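Writing letters again

I started writing letters again in March, after a gap so long I had to look up what a stamp costs. My aunt had moved out to Andside and doesn't care for the phone (she says everyone sounds like they're in a bucket), so I sat down one evening meaning to send her a short note and ended up with four pages, mostly about the neighbor's fence and a soup I'd ruined.

She wrote back within the week! Six pages, both sides, in that slanted handwriting I remember from birthday cards, and I read it standing up in the hallway with my coat still on. Since then we've kept it going, and I've added a cousin in Pimham and an old roommate who answers maybe one letter in three.

I'm not fussy about supplies. I bought a box of 100 plain envelopes and a Fothergill pad, the unlined kind, and I'm down to the last 14 sheets, so I must be doing something right. My lines drift uphill no matter what I do – I've stopped minding.

What I do mind is where the letters go once I've answered them. For a while they lived in a shoebox, then in two shoeboxes, and then I decided they deserved drawers.

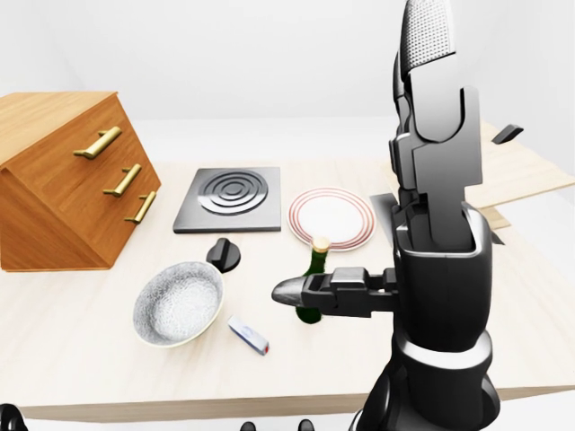
My aunt thinks keeping them at all is a mistake, and wrote a whole page telling me so. Letters are for reading twice and then letting go, she says, and she burned about 65 of them before she moved and slept just fine afterward. She'd like me to do the same with hers, especially the one about the church supper.

Well, I haven't. I went looking for that one last night and read it through again, and then the one after it, and it was past eleven before I got to bed. I still owe my cousin a reply from two weeks ago, and she asked for the bean recipe, so that's tonight's job, if I can find where I wrote down how long they soak.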